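Gripper slips on round bottles
Posted Wednesday by Hayley Bunting

I've built a two-finger gripper in our shared workshop. It holds boxes well but lets bottles turn. Is it the fingers or the servo?
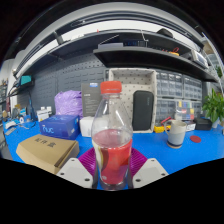
Ribbed fingers need to flex before they grip. Mine are 30 mm wide, and I've been testing on the bottle with the red cap – should I go softer?

Mirjana Begović
Softer, yes. Check the plate screws too.

Sunita Kowalczyk
Bigger servo.

Comments
Latrice Dvorak: Same trouble here.

Related
Wiring a Shimada servo
Printing flexible fingers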